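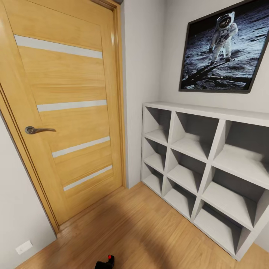 Cusham, August

Firketti Door & Shelf Practice Room
Simulated training environment for household robots

Doors are where the household robot revolution currently goes to stand about. The Firketti room gives yours somewhere to do it without denting anything you own.

The door is honey-coloured wood with four frosted strips and a dark lever handle. People manage these with an elbow and two bags of shopping. Gavin Mowat's controller got ours open 8 times in 30 attempts, and he bought cakes.

Beyond the door task there is a low white cube unit, supplied empty, for tidying jobs. An astronaut hangs on the wall above it. He has been further than most of our customers' robots.

What you get
Room file with door, frame, cube unit and wood-look floor
Adjustable handle stiffness
35 household objects for the cubbies, loaded separately
Reset script (it shuts the door again, the one chore we have fully automated)

Can it do chores yet?
Opening a door, sometimes. Putting a cup in a cubby, usually, if you are not fond of the cup. Both in a row, before tea: ask Dzintra Rebane, who looks after the task scores and is braver than we are about publishing them.

Licence
1,096 pounds per site, per year. Updates included. Wide-angle camera view as standard, narrower views on request.

Orders and grumbles to Marion Galbraith at the Cusham office, mornings only.

See also: Firketti Kitchen Drawer, Firketti Stairs (delayed)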